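Small Corners: A Bedside Gallery from Gratley House

We love a good bedside corner, and the guest room at Gratley House has one of our favorites so far! Caroline Muriithi has been fitting out the rooms one at a time, and she picked round tables for the tight spots - so much kinder to your hips in the dark. Click through and enjoy. 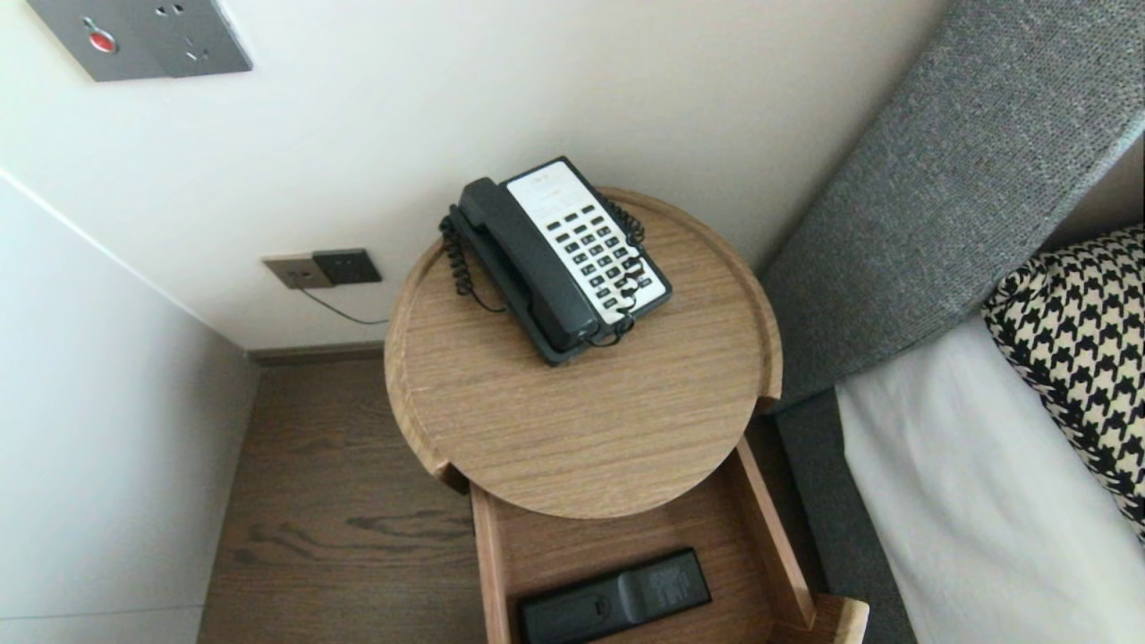
Round top, raised rim and a proper corded phone.

Guests keep telling Caroline how much they like the phone, and the curly cord is half the fun. She went just as carefully over the floors, and chose a warm brown with plenty of grain and knots.
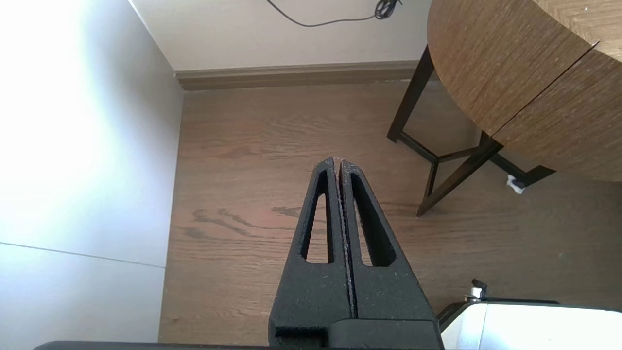 How do you keep a wood floor looking good next to a bed?
Sweep it weekly, wipe it with a barely damp cloth, and put felt pads under anything with legs.

Now for the fabrics. Gray upholstery, white bedding and a houndstooth pillow, all lovely next to the light oak grain of the table.

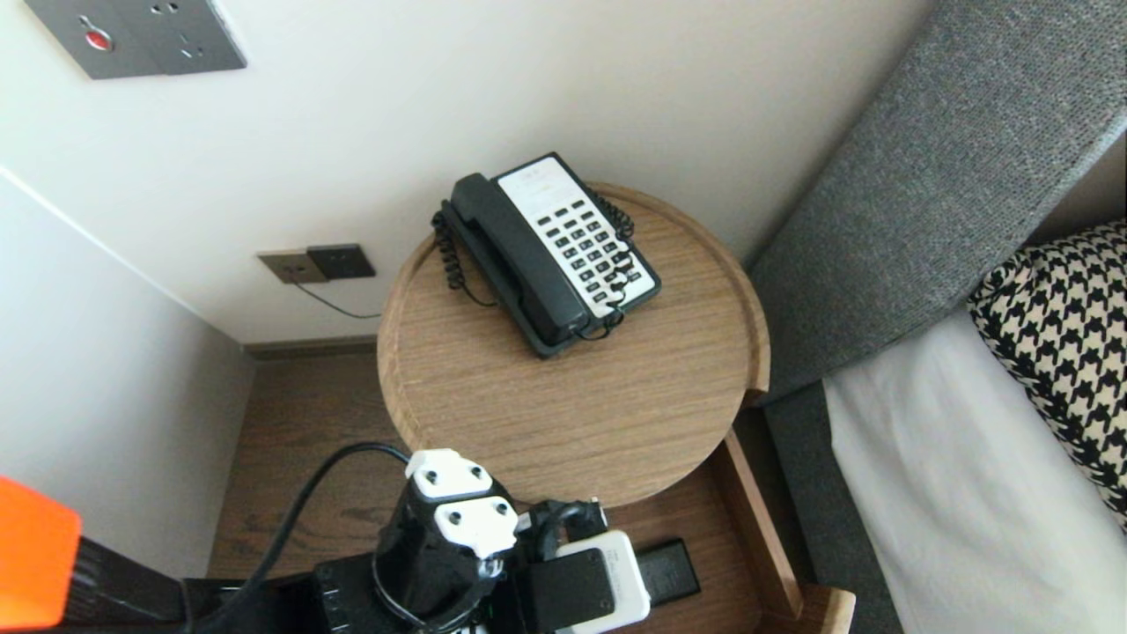

Wekesa Temba: I put a round table by my own bed in June and it changed the whole room. Mine cost 25 dollars secondhand, and the drawer is the best part - glasses, remote, hand cream, all out of sight.

More rooms on Tuesday, starting with the Waweru suite.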